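Bratlow swap shelf gets a Saturday slot
Saturday, September 25, 2021

I've been nagging the folks at the Bratlow community hall since April to open the swap shelf on weekends, so you can guess how happy I was this morning! Doors opened at 10 and I was in line by quarter till (yes, with coffee, and yes, I spilled it).

If you haven't been, the idea is simple. You bring in pantry stuff you won't get to, you take home stuff you will. Luana Godoy runs the desk and she told me the weekday crowd swapped 2,604 items over the summer, which is a lot of soup.

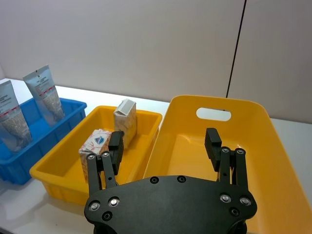

Small packages and plastic containers on a white tabletop.

I traded a bag of lentils for pancake mix and feel I came out ahead. Odair Arruda, who was behind me in line, wanted to know if jars with homemade labels are okay. They're not, sorry, store-sealed only, and please check the date before you drive over.

Saturday hours are 10 to 3 for now. There's a limit of five items per household, and parking is around back on Caldeira Street because the front lot is still torn up. Bring your own bag, they ran out of theirs before I left.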